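Visit report: an afternoon with the software group at Rakard 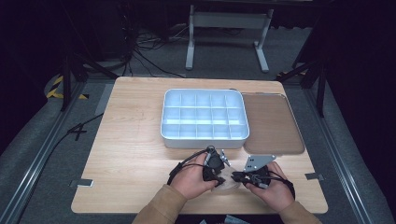 Issue 50, page 20

Got in at 2 p.m., badge, shoe covers, straight down to the demo hall. Rakard shares the building with Mayrhofer (motion control), so you get two tours for one. Notes below are typed up from the train, sorry for the gaps.

First stop, the sorting table. Oak-look top, divided tray at the far side, tinted lid next to it, one hand-held gripper in each hand. Small metal parts. The software lead told us they have 337 recordings of sorting tasks so far and want a lot more before they retrain. The part I liked was the tooling. Every session goes into a program called Plunen, which lines up gripper opening with the video and flags the bad stretches -- dropped samples, clock drift, a hand covering the thing you need to see. They used to do that by eye. Painful, apparently.

Question from our group: how much drift is too much? Answer was 20 milliseconds. Past that the policy starts closing on air. They showed a plot, went by too fast to copy.

Perception next. Shiny plate with holes is a nasty object, reflections move when you tilt it, and depth drops out on the edges. Their fix is dull and I mean that kindly: ignore depth on metal, track the outline, let the planner keep a wider margin near the tray walls. Somebody asked about see-through parts. Long pause. "Ask us in July."

Then Mayrhofer upstairs. Controller runs at 200 Hz, planner much slower, and most of the talk was about what happens inbetween. When a new plan shows up late the arm blends into it instead of stopping. Good live demo on a bench arm, second try anyway. The first one tripped a force limit and we all stood there while it rebooted.

Coffee, then a short talk on Flotton, the simulator both firms use. Contact with thin plates still looks wrong in it, they said so without being asked. No release date for teh fix.

Out by 5. Would go back for the planner code walkthrough, which got cut for time -- slides are supposed to be mailed round.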